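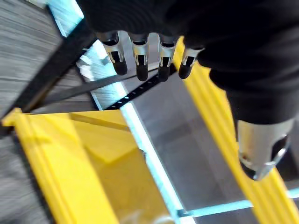
Flonmont Library evening series. Speaker notes, second version. Talk is 41 minutes if I don't rush, then questions.

Title slide: What to Do With a Drawer Full of Letters

Wait for the people at the back to sit down. Check that the microphone is on before saying anything useful.

Opening. Start with the drawer. When my aunt died we found 700 letters in a dresser, most of them still in their envelopes. The family had two ideas. One was to throw them out and the other was to read them all in one weekend. We did neither, and it took two years.

Ask: who here has a box like this at home? Let the hands stay up for a moment.

Slide 2. Before you read anything
Leave the letters in the order you found them. Order is information. In our case the bundles were tied by sender, and one bundle had letters from two people in it. We only worked out later that they were sisters writing from the same house. If we had sorted by date on the first day, we would have lost that.
Write down where each bundle was. Top drawer, left side, that sort of thing. Pencil, no pens on the table.

Slide 3. Envelopes
Keep them with their letters. The postmark is often the only date you get. People wrote "Tuesday night" at the top and thought that was enough.
Return addresses change before the letters mention a move. Tell the Lavley story here: three envelopes with a Lavley postmark, and no mention of Lavley in any of the letters inside. Short version only. The long version ran five minutes last time and I lost the room.

Slide 4. Flattening and storing
Open folds by hand and put the sheets under a light weight. No iron. Someone always asks about the iron.
Take out paper clips and rubber bands. Leave staples alone if they are rusted into the paper, and get advice.
Folders, then boxes, then a closet inside the house. Attics get too hot and basements get damp.

Slide 5. Making a list
This is the longest section – drink some water first.
One line per letter: number, sender, recipient, date, place, one sentence on what it says. Don't transcribe yet. I did 10 letters in an evening and stopped there, and the list was better for it. When I did more, my sentences turned into "family news, weather."
Put guesses in square brackets. Show the line where I wrote [Lévesque?] as a surname. It stayed a guess for eight months, until a Christmas card settled it. The name was spelled three ways across the bundle. List every spelling so you can search for it later.

Slide 6. Jostulari
Explain that this is a family word. It shows up in the letters again and again, always with a capital letter, and I took it for a town. I looked in two atlases. It was the name they gave to the summer cabin. Pause for the laugh, if there is one.
Point to make: keep a separate page for words you don't understand.

Slide 7. Private things
Slow down here. Some letters were plainly not meant for us. We agreed as a family to keep them, list them as "personal," and not copy them. Other families decide differently. Talk about it before the scanning starts.

Slide 8. Where they go next
A local archive may want them or may not. Call first and send the list. Ask what happens to the things they don't keep.

Handout is on the table by the door. Leave 10 minutes for questions. If the projector fails, skip slide 6 and read the cabin letter out loud – it's in the blue folder.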